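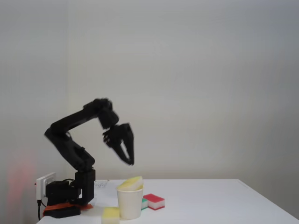 Figure 2. The Zernunell arm over the table during the sponge-and-cup task, gripper open and empty.

4.2 Working with the kit on soft objects

Having dealt with assembly in the previous section, we turn now to the part of the review that most of our readers wrote in to ask for, namely how the Zernunell kit behaves once it is given something to pick up. We settled on kitchen sponges and a paper cup (Figure 2), and we would warmly recommend the same to any teaching lab with a small budget. Sponges forgive a clumsy grasp, they come in cheerful colours that are easy to name in an instruction, and a paper cup tells you very quickly when the arm has come in too low, as it slides or tips at the lightest knock.

The kit was supplied to us by Imbridge under their ordinary educational loan, and the terms placed no limits on what we could report. Nisha Prajapati and Kiran Thakur ran all 304 trials between them, taking turns at the controls, and Vibeke Skov scored the recordings afterwards without knowing which of the two had been driving. A trial counted as a success if the named sponge ended up resting in the cup, at whatever angle, and the cup was still standing. We did wonder whether to insist that the sponge be fully inside the rim, but a dish sponge is a generous size for a paper cup, and the stricter rule would have told us more about cups than about robots.

Both operators liked the gripper a good deal more than they had expected to. The two fingers differ in shape, one long and curved and the other shorter and more like a claw, and this takes a little getting used to — Kiran spent most of his first session approaching from the wrong side. Once the habit is learnt, the longer finger is a real help in reaching down beside a sponge that is lying flat. We were less fond of the cables, which loop behind the base and want tidying before every session, and we hope the makers will consider a simple clip.

The firmware used throughout was the release of 20/03/2019. An update followed in July, too late for us to repeat the trials, though Rekha Pathak has tried it briefly and found the wrist smoother on the way down. We have kept her notes apart from the scores given in Table 6, and readers who already own the later version should bear this in mind when comparing their own results with ours.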